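Robotics Club — Workstation Safety Check, Gripper Practice Table
Checked by: Sumathi Iyer
Accompanied by: Keegan Kerslake (student lead)
Date: 4/10/20
Form 13, second version

How to read this form. Each point has a result (OK, OK with comment, To fix) and under it my comment. Points marked "To fix" must be closed before the next practice. I wrote the comments for students who join the club after August, so I explain a little more than Noeline McPhee did in the first version.

PART A. TABLE AND OBJECTS

A1. Table is stable and does not move when both grippers are used
Result: OK
Keegan pushed from two sides. The table is small but it stands well.

A2. Cloth lies flat, no folds under the work area
Result: OK with comment
We keep the checkered cloth, it gives the practice a home-like surface. But please pull it straight before every session. A fold can catch a fingertip and then the cloth travels together with everything on it.

A3. Practice object is suitable (no glass, no sharp edge, nothing heavy)
Result: OK
The black box with lid is accepted for two-finger work. Close the fingers slowly until both touch, and only then lift.

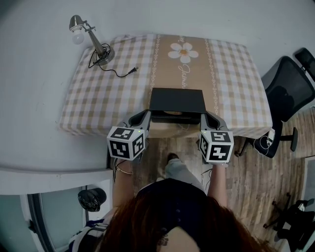
Point A3, both hands on the gripper, the box between the two fingers.

A4. Box is near enough to the person
Result: OK
Near the front edge is good for the back and shoulders. If you must lean over the table to reach, move the object and not yourself.

A5. Only the objects of the present task are on the table
Result: To fix
The desk lamp is not part of the box task. Wiremu Merrick wants it for the task "plug and cord" and I agree that it is a good task, but then it should come on the table only for that one. Shelf 2 has free space.

PART B. ELECTRICAL

B1. Lamp cord is not connected to the mains during handling
Result: OK
The plug lies on the cloth with the prongs free. This is a strict rule of the club: every mains plug that is used as a practice object stays unplugged for the whole session, also in the breaks.

B2. Cords on the table do not cross the work area
Result: To fix
The black cord goes across the cloth. Make a coil at the foot of the lamp and keep the plug end inside the coil until the task begins. Keegan says the free end is needed for the starting position. Then put it out at the start and back at the end — it takes a moment only.

B3. Cables on the floor
Result: OK with comment
There is a white cable near the chair base. The wheels of an office chair can damage a cable over time. Please fix it along the wall with the clips from Zisley, packet 759 in the drawer.

PART C. GRIPPERS

C1. Fingers move freely, no cracks
Result: OK
Opened and closed ten times each, no noise. One screw on the second gripper was a little loose, I tightened it. Write it in the repair book if it comes back.

C2. Marker cubes are firm and clean
Result: OK
Do not hold the gripper by the cubes. If a cube turns even a small amount, the recording of that session is not useful and must be repeated. Clean with a dry cloth only. The spray from Prelalari takes away the print, we lost one set like this.

C3. Gripper has a safe place when not in the hand
Result: OK with comment
Placing it on the table is allowed, on the side and away from the edge. Better is the foam holder which Nikau Ruddock made, asset number 1198.

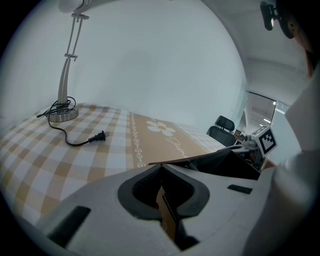

C4. Nothing is stuck in the opening of the shell
Result: OK with comment
Look in from above before you put the hand near the moving parts. Cardboard pieces should be noticed at this step. Anything you did not put there yourself, ask the student lead first.

PART D. PERSON

D1. Hair and clothes are away from moving parts
Result: OK with comment
Long hair must be tied when you work with your head over the table. Wide sleeves should be rolled up to the elbow. The old form said "suitable clothing" and everyone understood it in a different way, so now it is written clearly.

D2. Bracelets, rings and watches
Result: To fix
A thin bracelet is easily forgotten. I ask all to take off jewelry from wrist and fingers before taking a gripper. There is now a small dish for this at the entrance.

D3. Closed shoes
Result: OK

D4. Bags are not on the floor beside the table
Result: To fix
Put them on the hooks. The way from the table to the door must be free for a person who walks backwards, which happens often when two students work together.

PART E. TO CLOSE BEFORE NEXT PRACTICE

A5 and B2, lamp and cord: Wiremu
B3, cable clips: Keegan
D2 and D4, to be told at the start of session: Noeline

The spare fingers from Vincze (order 1501) were not in the room at the time of check. They will be inspected separately with the same points C1 and C2.

Signed: S. Iyer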